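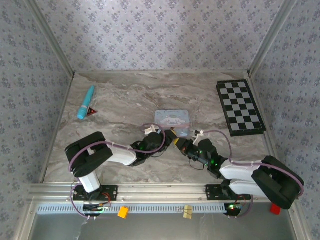
3.2 Enclosure and cable routing

The two arms share a single base rail, and most of the trouble we had in the first weeks came from the cables and very little of it from the arms themselves. Our workshop is a converted garage which the second author, Renata Żak, kindly lets the rest of us fill with parts, and we built the cell there over the course of one long February. We settled on a grooved aluminum rail across the front edge, with each arm bolted down through its own black plate, so that either one can be slid sideways and fastened again without disturbing its neighbor (Figure 2). The purple cable is carried over the outside of the elbow and along the forearm, with a generous loop left at the wrist, and we would warmly encourage anyone copying the build to be just as generous. Our earlier loops were shorter, and we replaced a good many connectors before we learned to leave the slack alone.

Figure 2. The shared cell with both arms reaching toward a tin box near the center of the work surface.

Home | Build Log | Papers | Parts | Contact

The walls were papered with a small floral print left over from Oliwia Marciniak's hallway, and we grew fond enough of it to keep it through every later revision. The controller boards sit low at the front, one by each arm, where a person can reach them while standing. This is a comfort during long evenings of tuning, and we spent 29 such evenings on the wrist joints alone.

We use cookies to remember your reading preferences. Accept | Manage settings

All trials reported in Section 4 were run on the cell after its last rewiring, finished on November 21, 2022. The log holds 3433 attempts in total, of which 1647 used both arms together.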